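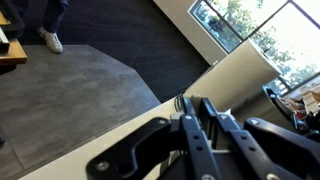

Setting up a packing table beside a window

A packing table next to a window saves on lighting and gives a clear view of labels, tape edges and damage. It also brings glare, heat on adhesives and a tendency for cartons to collect against the glass. The steps below cover a single table in a carpeted room, used for small parcels up to the size of a shoebox. They were written for the Dundale sorting room and apply to most rooms of a similar kind.

What you need

One table with a white or pale top, at least 1120 mm long
One area rug or mat, low pile, with firm edges
One roll of paper towels and an upright holder
One lidded canister for offcuts and used backing paper
Flat cartons in no more than two sizes
Packing tape, a tape dispenser and a blunt-tipped carton knife
A tape measure and a pencil
Double-sided rug tape suitable for use on carpet

Step 1. Position the table

Stand the table with its short end toward the window. Light then falls along the working surface and your own shadow stays off the parcel. With the long side against the glass you will be facing the glare all morning, and a white top makes this worse.

Leave a gap of 500 mm between the table and the wall on the window side. The gap gives access to the window latch and leaves space to sweep or vacuum. If the room cannot spare it, reduce the gap on the other side first.

Check the table for rock by pressing on each corner in turn. On carpet, a table that feels level when empty can settle under load, so put a full carton on it and check again after an hour. Adjust the feet or fit a thin pad under the low leg.

Step 2. Lay the rug

A light grey rug over dark carpet marks the standing area and shows up dropped screws, clips and labels that would vanish in charcoal pile. Choose a mottled pattern if the room gets foot traffic. Plain pale rugs show every mark.

Vacuum the carpet before laying. Set the rug so that all table legs are either on it or off it. Two legs on and two off will tilt the top by the thickness of the rug and the tape dispenser will creep toward the low side. Fix each corner with rug tape, pressing outward from the centre. Walk over the corners in the shoes you normally wear. If a corner lifts, replace the tape; do not add a second layer over the first.

Step 3. Fix the place of the uprights

Tall items belong at the back of the table, away from the packing position. In this layout there are two: the paper towels and the canister. Place them next to each other, with the towels nearer your free hand. A right-handed packer will normally hold the carton with the left hand and reach for the towels with the same one.

Draw a light pencil line around the base of each item. At the end of the day both go back on their lines. On a glossy top the pencil will wipe off, so use small pieces of masking tape instead.

Keep the towels out of direct sun if you can. The paper itself is not harmed, but an open roll goes dusty faster near a window that is often opened. Turn the loose end to the side away from the glass.

Step 4. Deal with the cartons

Cardboard piles up under windows. Sort it before it is stacked, using three groups.

Flat and clean. Stand on edge in a rack or an open crate. The Berari upright rack used at Dundale holds 46 single-wall cartons. Any rack with a solid base will do.

Made up and reusable. Nest small inside large. Remove old labels or cover them fully. Keep these below the level of the window sill so that they do not block the light.

Torn, damp or crushed. Flatten and take out the same day.

Non-cardboard items found in the pile should be put in a single tub and sorted at the end. Stopping to deal with each one doubles the time the job takes.

Cartons in full sun fade and become brittle along the folds. Rotate the stock so that nothing stays next to the glass for more than a month.

Step 5. Control the glare

Sit or stand at the packing position at the brightest time of day and hold a printed label flat on the table. If you cannot read it without tilting your head, fit a blind or a sheet of diffusing film to the lower panes. Leave the upper panes clear. Trees outside give useful shade in summer, but much less once the leaves fall, so repeat the test in October.

A matte cutting mat in mid-grey also reduces reflection from a white top. The Planix mat and the Uibo mat were both tried in this room, and the thinner Uibo lay flatter.

Step 6. Clear a walking route

Keep a route at least 900 mm wide from the door to the packing position. Chairs should be pushed in with their arms under the table edge where the height allows. Run any cables along the wall, never across the rug.

Routine care

Wipe the top with a damp towel before the first parcel. Empty the canister when it is three-quarters full. Vacuum the rug weekly and the carpet around it at the same time. Check the rug tape whenever the table is moved.

Last revised May 12, 2022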